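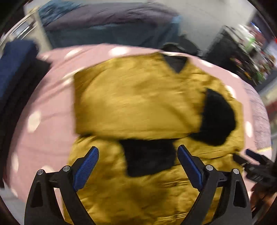 Folding a Quilted Jacket with Plush Cuffs and a Contrast Collar

Applies to: waist-length and hip-length quilted jackets with a woven shell, light to medium fill, and pile trim at the cuffs.
Does not apply to: down parkas with a detachable hood, leather, or anything with boning or shoulder pads.

Quilted jackets are awkward to fold for two reasons. The shell slides against itself, and the fill pushes back against every crease. Pile trim adds a third problem. The fibers take a set under pressure, and a cuff stored flat under a stack of sweaters for a season will come out with a parting down the middle. The method on this page keeps both cuffs on the outside of the folded package, where nothing bears on them except the lid of the box.

The finished package is a rectangle with the collar at the top edge and the cuffs on the front. It fits the Certhorpe shelf box and most drawers of similar depth.

What you need

A flat surface larger than the jacket with the sleeves extended. A made bed is good. A table works if it is wide enough, but a bare polished top lets the shell slip. Put a cotton sheet or blanket over it first.
A soft clothes brush, or a clean baby brush.
A wide-tooth comb, for the cuffs only.
Two sheets of acid-free tissue.
A breathable storage box or a cotton bag. Vacuum bags are covered at the end of the page.

Preparation

Clean the jacket according to the care label before storing it. Body oil at the neckline is not always visible when the garment goes into storage and is often visible when it comes out. On a dark collar it shows as a dull band along the fold.

Let the jacket dry fully. The shell dries long before the fill does. Squeeze the quilting at the hem and under the arms, where water collects, and hold it for a few seconds. If it feels cooler than the rest of the garment, hang it for another day. Do not store a jacket that is merely dry to the touch.

Empty the pockets, including any inside pocket. Close all zippers and snaps. Leave drawcords slack and tuck the ends inside the hem.

Brush the shell from collar to hem with light strokes. Shiny shell fabrics pick up lint from the bedding while you work, so brush again after folding if the surface is new flannel or fleece.

Comb the cuffs last. Hold the base of the trim with one hand so the comb does not pull on the seam, and work in the direction of the pile. If the fibers have matted, mist them with plain water from a spray bottle, comb, and allow them to dry before going on. Most pile trim is synthetic and will not tolerate an iron or a hair dryer on the hot setting.

Step 1. Lay out

Place the jacket face up with the collar away from you. Pull the hem straight. Smooth the body from the center outward with flat hands, pressing just hard enough to move trapped air toward the side seams. Do not try to remove every wrinkle. Quilted fabric wrinkles between the stitch lines by design, and those wrinkles are harmless.

Check that the side seams lie at the edges of the body. If one has rolled to the front, the finished package will be thicker on that side.

Step 2. Set the collar

Settle the collar so that both sides meet the front at the same angle. On a jacket with a V-shaped neck section, the point should sit on the center line. This is the reference for everything that follows. If the point is off center now, the package will come out skewed and there is no good way to correct it later without starting over.

A stand collar should be left upright or laid flat in one piece. Do not roll it.

Slide half a sheet of tissue, loosely crumpled, inside the neck.

Step 3. Fold the first sleeve

Take the right sleeve as you look at it. Fold it straight across the chest, level with the armhole, so that the cuff points to the opposite side. Then turn the sleeve down at the elbow so the forearm runs toward the hem and the cuff rests on the lower half of the body.

Keep the elbow fold soft. Lay a strip of tissue inside the bend if the fill is heavy.

Step 4. Fold the second sleeve

Repeat from the left, but stop the cuff at the opposite edge of the body instead of turning it down. The two cuffs should not overlap. One rests low on the front and the other near the side edge. Stacking them doubles the height of the package at one point and flattens the lower cuff.

If the sleeves are short enough that the second cuff stops in the middle of the chest, leave it there. The requirement is only that the pile faces up and nothing lies on it.

Step 5. Square the sides

Look at the outline of the body. On a straight-cut jacket no further side folding is needed. On a flared or A-line cut, lift the sleeves slightly, turn the excess at each side seam toward the center underneath them, and lower the sleeves again. The edges should run parallel from shoulder to hem.

Step 6. Raise the hem

For shelf boxes and deep drawers, stop at Step 5 and store the jacket full length.

For shallow drawers, fold the lower third of the body backward, under the jacket. Folding it forward is faster, but it buries the cuffs. Slide both forearms under the hem, palms down, lift, and tuck the lower third beneath the rest in one movement. Hiyori Shibata, who tested these instructions on a child's jacket, found it easier to turn the whole package face down on a pillow, fold the hem up, and turn it back. Either way is acceptable.

Do not fold a quilted jacket into quarters.

Step 7. Release the air

Press with flat hands from the collar down to the hem. Avoid the cuffs. The fill will lose part of its height within a few seconds and then stop. Continued pressure past that point gains nothing and starts to crease the shell.

Fluff the cuffs with your fingers and lay the second sheet of tissue over the front.

Boxing

Support the package from beneath with both hands and lower it into the box collar first. The jacket should touch the sides of the box lightly. If it has to be forced, use a larger box. If there is a gap at one end, fill it with a rolled cotton T-shirt or more tissue so the folds do not slide when the box is carried.

One jacket per layer. Two jackets may share a deep box if the heavier one is at the bottom and a sheet of card separates them. Place the upper one so that its cuffs do not sit directly over the cuffs below.

Label the short end of the box, not the lid. Boxes get stacked and lids get swapped. Kimie Nagano's format is the item, the color, the size, and the month packed, in that order, which sorts well if the labels are ever typed into a list.

Storage conditions

Keep the box away from outside walls, radiators, and direct sun. Yellow and pink dyes fade noticeably under window light, and fading on a folded garment appears as hard-edged panels that match the fold lines. A closed closet shelf is better than the space under a bed by a window.

Refold once during long storage. Take the jacket out, shake it, hang it overnight, and repeat from Step 1 with the sleeves in the opposite order. For jackets packed in spring, October is usually when they come back out, so one refold in midsummer is enough.

Vacuum bags

Not recommended for this type of jacket. Polyester fill generally recovers after a short trip in a compressed bag. Pile trim may not. If space leaves no other choice, fold as above, pad each cuff with a clean sock placed inside the sleeve opening, and remove only part of the air. Open the bag on arrival.

Faults and corrections

Package springs open after boxing.
Air is still trapped in the sleeves. Open the sleeves at the cuff end, press from the shoulder toward the wrist, and fold again.

Collar point has shifted to one side.
The first sleeve was pulled instead of folded. Return to Step 2.

Flat spot in the pile.
Hang the jacket in a steamy bathroom, away from the water, until the trim is slightly damp. Comb against the pile, then with it. Let it dry on the hanger.

Horizontal crease across the front after storage.
Hang on a wide-shouldered hanger. Light creases in quilting drop out by themselves. For a persistent one, turn the jacket inside out and steam the lining side from a distance, keeping the nozzle moving. Check the label first.

Static on the shell.
Wipe with a barely damp cotton cloth. Do not use spray starch or fabric refresher on a shiny finish, as both can leave spots.

Lint from the bedding stuck in the trim.
Use the comb. Adhesive rollers pull fibers out of the backing, and the loss is permanent.

Revision notes

26th August: Step 6 rewritten after comments from Fumiko Sugawara. The earlier version folded the hem to the front. The section on vacuum bags was moved to the end.

Related pages: Folding Knitwear with a Shawl Collar; Storing Hats in the Lendelley Divider; Washing Pile Trim by Hand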